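Lerkier electric die cutter – six months with it

I help make the displays for a small museum of local trades, which means I cut out a lot of letters. Until last winter I did this with a craft knife and a steel rule, and before that with scissors. The Lerkier was bought in May, partly to spare my wrist and partly to stop people asking me when the next board would be ready. I have used it most weeks and this is what I think of it.

It comes in a plain box with the machine, a power lead, one blade, one cutting mat and a booklet in four languages. There is no spare blade. The machine weighs more than it looks as if it should and has no handle, so pick a place for it and leave it there. Mine sits on an old plan chest, which gives enough room behind for the mat to feed through. You need the depth of the mat clear at the back as well as the front. The booklet mentions this on the last page, by which time I had already pushed a mug off the shelf with it.

Setting up took most of an afternoon. The software wants you to make an account before it will do anything, and it wants the machine plugged in by cable the first time even if you mean to use it without one afterwards. The cable isn't supplied. Once that was done it found the machine straight away and has done so ever since, apart from one morning when it wouldn't until I restarted the laptop.

Cutting

Thin card is where the Lerkier does best. Straight edges are clean and small circles are round, which can't be said of the Flisness I borrowed before buying this one. The Flisness left a little tag at the point where each shape started and ended, and I spent as long trimming as I would have spent cutting. The Lerkier leaves a tag now and then on thick card, and hardly ever on thin.

Paper is fine if the mat is not too new. On a fresh mat, ordinary paper sticks so hard that it tears when you lift it. Press the mat against a clean cotton shirt a few times first. This takes off enough of the tack and does no harm.

Felt is poor. The booklet lists it as a material, but the blade drags and the corners come out furry. Stiffened felt is a bit better. I have gone back to scissors for it. Foam sheet cuts well if you send it through twice on the lighter setting and badly if you send it through once on the heavier one.

I kept a tally on the inside of the cupboard door, mostly to find out how long a blade lasts. The first blade did 1,151 shapes before it began to pull at the card. Most of those were letters, with some arrows and a great many small leaves for a display on basket making. A replacement takes a minute to fit. The screw that holds it is tiny and the tool for it is easily lost, so I have taped mine to the lid.

Lettering

The software has 70 fonts included. A good half of them are handwriting styles that are no use for cutting, as the thin strokes come away in your fingers. The rounded ones are the best of the set. They hold together, they can be read from across a room, and they look cheerful without being silly. There is an outline tool that draws a border at whatever distance you ask for, so you can cut the border in a pale card and the letter in a stronger one and glue one on the other. I use it more than anything else in the program. Set it wider than you think you need. A narrow border shows every small mistake in the gluing.

Curved text is done with a slider. It bends the word nicely on the screen, but of course the letters come off the mat as separate pieces and you have to place them on the curve yourself. Ragnvald Rustad, who hangs our displays, lays a length of string along the line he wants and pins to that. Dark cloth is a good backing for pale letters and hides the pin holes when you change the wording.
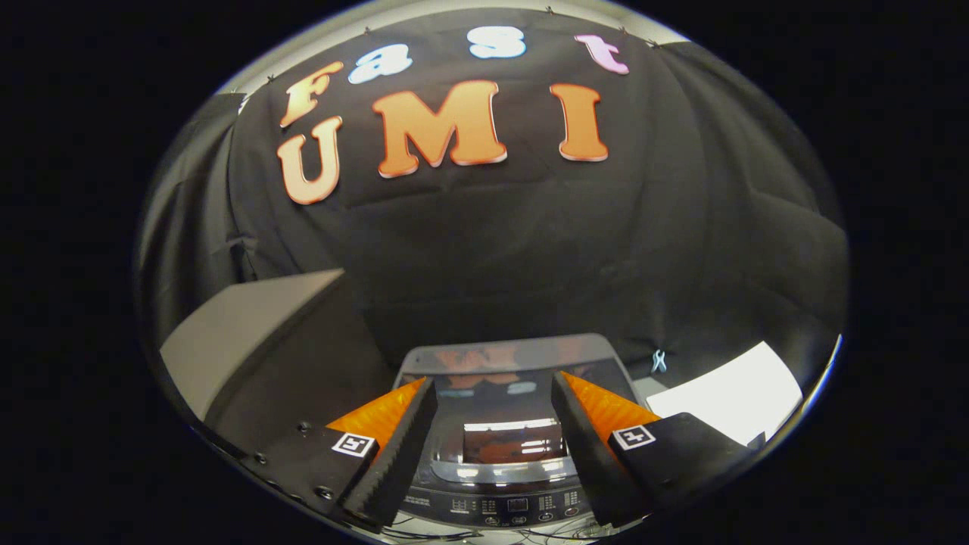
Issue 7

Noise and running costs

It is louder than I expected. The cutting itself is a steady scratching that you stop noticing, but when the mat is drawn in and pushed out there is a grinding sound that will carry through a wall. I wouldn't run it late in a flat.

Mats are the main expense. The makers' own are good and dear. I tried the Oyewole ones, which are cheaper and fit properly, and they lasted nearly as long. The Handetti mats are cheaper again but slightly too wide, and one of them went in crooked and spoiled a sheet of gold card. I have not bought them since. All of them last longer if you put the plastic cover back on after use – I often don't, and the fluff builds up quickly.

Customer service was slow but did the job. I wrote to ask about a roller that had started to squeak, got a reply seven days later, and was told to wipe it with a dry cloth. This cured it.

Good points: clean cuts in card, useful outline tool, reliable once set up.

Bad points: no spare blade or cable in the box, too many unusable fonts, noisy feed, felt.

If you cut a few letters a year, stay with scissors. For regular display work in card I would buy it again, and I would order a second mat at the same time. The smaller model takes the same blades but only does narrow sheets, and I haven't tried it.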